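My checklist before I send a records request (and what I check when the pages come back)

I filed for the old Cesgate police files on the Bárány bookstore back in June, and I made every mistake going, so now I keep this list taped up by my desk!

1. Right agency?
Checked. The city clerk bounced me to the county archive (two weeks gone, grr).

2. Dates and spellings
Checked, with and without the accents. The clerk's search missed half the folders the first time.

3. Fee limit stated
Not done on the first try. They quoted me for 3,000 pages and I nearly fell off my chair. I put in a cap and got 1,223.

4. My own address and phone blacked out before I post anything
Checked twice. Please do this one. 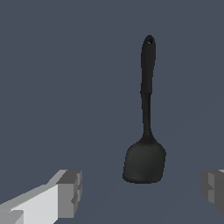
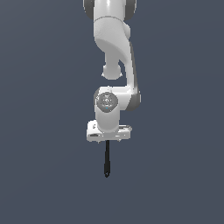 5. Page count against the cover letter
Needs follow-up. Laltow, the scanning firm, skipped the backs of the index cards, so I've asked for those again.

6. Exemptions explained
Partly. Four pages are blacked out with no code in the margin. Appeal letter is drafted, stamp still to buy.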